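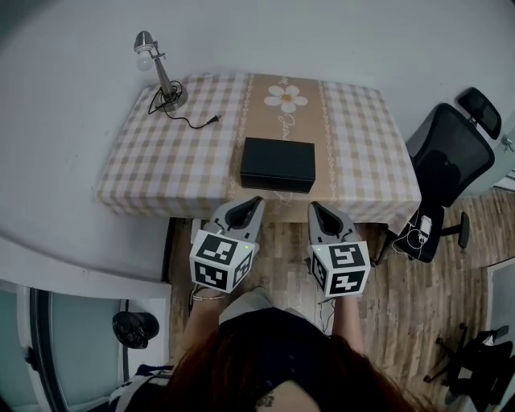
Sunday, Sorklow room, started at 9

Came in with coffee and the good intention of doing nothing but the corner table, and for once that is more or less how the day went. The table has been the place where everything gets dropped ever since we moved over from Prakside, and I wanted it to be somewhere a person could set down one thing and look at it properly.

Cloth first. I went with the checked one, the tan and white, because the striped one still has the glue mark and I was tired of turning it to hide the spot. It needed an iron and got one. The squares are a real help when lining things up - I followed a row along the wall side and smoothed everything toward me from there. If anyone moves the table, please do the cloth again afterward. It creeps.

Then the runner with the daisy on it. I know there are opinions about the runner. I like it, it's cheerful, and it gives the middle of the table an edge to work to, so it stays until somebody brings me a better one. The flower goes at the far end and the near end hangs over a little. I tried it the other way around for a while and kept setting things on top of the daisy, which seemed a shame.

The black box goes on the runner, toward the near side, lid closed. I had it farther back to begin with, but that's a long reach for the shorter ones among us, and I caught my sleeve on the lamp twice. Job 1111 in the book, for whoever is keeping up the list this month. I didn't write on the lid, and I'd be grateful if it stayed that way, as the matte finish shows every bit of tape residue and I've already spent one afternoon this winter rubbing it off with a damp rag.

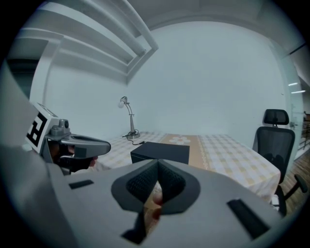

The chair took longer than it should have. It's the mesh one with the headrest, very comfortable, and far too big for that corner, so wherever you put it you end up walking around it. I settled on the right-hand side of the table for now. The Sotico stool would be a better fit, but it's still out on loan and I haven't had the heart to chase it. I'd also like to get a felt pad under each leg of the table before the plank floor gets marked up.

Had a good look at the overhead situation over lunch as well. I've been meaning to for months, mostly because I want to know where a second hanging light could go, and because Van der Linden will ask for a sketch before they quote anything. I made a rough one on the back of the cutting list and will copy it in here once I find a ruler. My guess is roughly 40 inches of clear wall to play with beside the doorway, but I measured that by arm and it wants doing again with the tape.

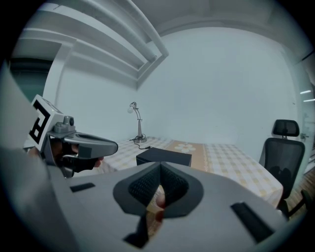

The white bands along the ceiling.

The lamp is the piece I'm still undecided about. It's a handsome little thing, silver, round foot, and it sits nicely in the far corner where it's out of the way of elbows. The cord is another story. I left it lying on the cloth for the time being, plug and all, and it won't lie flat however I coax it. A clip under the table edge would do, or a shorter cord - there's a bag of clips in drawer 101 and I'll try those first. 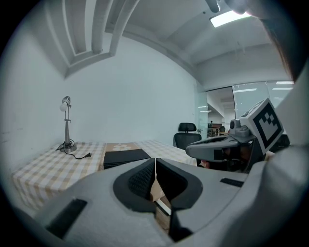 Lamp at the left end, on the checked cloth.

Still to do:

- clip for the lamp cord
- felt pads
- re-measure the wall by the doorway
- ask about the stool, nicely
- wash the striped cloth one more time before giving up on it

Swept, took the cups back to the kitchen, and left the iron on the shelf to cool.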